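发件人：Sieglinde Kuhlmann
收件人：Mositz 用户技术邮件列表
日期：2020年3月24日
主题：Re: 推杆单元更换木板后零位偏移及日常维护事项

各位同事：

来信已收悉。现就推杆单元更换木板后出现的零位偏移，以及相关维护要求，统一答复如下。为便于未参与前期讨论的同事查阅，原信相关段落引于下方。

> 我处 Saha 单元自去年十月投入使用以来运行正常。上周因旧木板边缘翘起，按手册更换了备用板，并用原螺栓固定。更换后，推杆在近端一侧下降到位时与板面发生轻微摩擦，在远端一侧则悬空偏高，较矮的积木块有时推不动。
>
> 我们重新执行过一次回零，情况没有改善。请问：
> 一、是否需要重新标定整台机械臂，还是只标定板面即可？
> 二、推杆末端已有磨损痕迹，能否继续使用？
> 三、积木块表面有污渍，可否用酒精擦拭？
>
> Nustunholm 实验室 设备组

一、关于标定范围

根据来信描述，机械臂本体的零位并无异常，问题出在板面与工作台之间的平行度。回零操作只恢复各关节的参考位置，不会修正板面高度，因此重复回零对此类偏移无效。请勿在未排除板面问题之前重新标定本体，否则原有标定数据将被覆盖，后续排查会更加困难。

建议按以下次序处理：

1. 停机，将推杆抬至安全高度，按下急停按钮并挂牌。
2. 取下全部积木块，松开固定木板的螺栓，将木板移开。
3. 检查台面孔位及木板背面有无碎屑、胶痕或毛刺。根据我方维修记录，同类偏移多由木板下方夹入异物引起。
4. 清洁后放回木板，先以手拧方式将各螺栓带上，再按对角次序分次拧紧，扭矩为 4 N·m。不得先将一侧完全拧紧再处理另一侧。
5. 解除急停，以低速模式将推杆依次移至板面四角及中心，在推杆末端与板面之间插入塞尺，记录各点间隙。
6. 将记录值填入控制软件 Rondix 的“板面平面”一栏，保存后重启控制器。

各点间隙之差不超过 2 mm 时，软件可自行补偿；超出此范围的，应更换木板或在板下加垫片，不应依靠软件强行补偿。
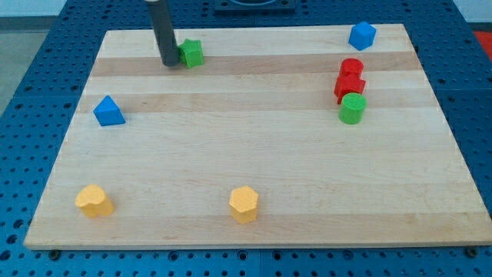
板面平面标定完成后，须进行接触验证，方可恢复正式运行。验证时应将积木块散放于板面各处，近端、远端及左右两侧均应有所覆盖，不宜全部集中在中央。操作员以手动低速方式令推杆逐一靠近积木块侧面，观察末端是否在整个行程中保持同一高度。验证宜从远端开始，例如先令推杆贴住绿色星形块的左侧，缓慢向右推动，再处理靠近操作员一侧的黄色六棱柱。星形块侧面有凹角，推杆若偏高或偏斜，容易从凹角处滑脱，用于检验较为灵敏。红色圆柱、红色方块与绿色圆柱这类紧靠在一起的积木块，应留待最后验证，以免相互带动而影响判断。验证过程中如听到摩擦声，应立即停止，返回第五步重新测量。

二、关于推杆末端磨损

推杆下端为圆头，少量均匀磨损不影响使用。请在断电状态下用手指沿圆头表面触摸一周，如有棱边、缺口或明显偏磨，应予更换。偏磨通常说明此前推杆曾长期在倾斜的板面上运行，仅更换推杆而不校正板面，新件会很快出现同样的痕迹。

更换推杆后，其伸出长度会有变化，须在 Rondix 中重新输入工具长度，并再次执行上述第五、第六步。旧推杆请勿丢弃，可随下一次返修件一并寄回 Mositz，供我方检查磨损形态。

三、关于积木块的清洁

积木块不得使用酒精或其他有机溶剂擦拭。溶剂可能使表面褪色，而识别程序依赖颜色区分各块，褪色后误识别率会升高。请使用拧干的湿布擦拭，自然晾干后再放回板面，不得用热风吹干。

棱角已经压塌的积木块应成套更换。单独补入一块新件，其色泽与旧件常有差别，须重新采集颜色样本，所需时间反而更长。

四、日常检查周期

请各使用单位按以下周期执行，并在设备日志中签字：

每班开始前：目视检查板面有无异物，确认螺栓头无松动迹象，确认推杆固定螺钉紧固。
每运行 10 小时：以低速模式走一次四角检查，记录间隙。
每运行 92 小时：拆下木板，清洁台面孔位及板背，重新按对角次序紧固螺栓。
木板更换、设备搬移或发生碰撞之后：无论运行时数多少，均须完整执行第一节所列步骤及接触验证。

孔位清洁请使用吸尘器窄嘴，不得使用压缩空气。压缩空气会将碎屑吹入台面下方的走线区域，去年已有单位因此报修。

五、需要 Nustunholm 设备组补充的资料

请将以下内容回复至本列表，以便我方判断是否需要寄送备件：

更换木板前后各一次的四角间隙记录；
控制软件版本号及“板面平面”一栏的当前数值；
推杆末端近照，正面与侧面各一张；
旧木板翘起部位的位置，是靠近螺栓处还是两螺栓之间。

旧木板如尚未处理，请暂予保留，平放存放，上面不要压重物。备用木板拆封后，应在设备所在房间内放置过夜再行安装，此项要求在现行手册中没有写明，将于下一次修订时补入。

收到资料后，我方将在本列表内答复。其他单位如有类似情况，请另起主题来信，并在主题中注明单元名称，以便归档检索。

此致
敬礼

Sieglinde Kuhlmann
Mositz 技术支持部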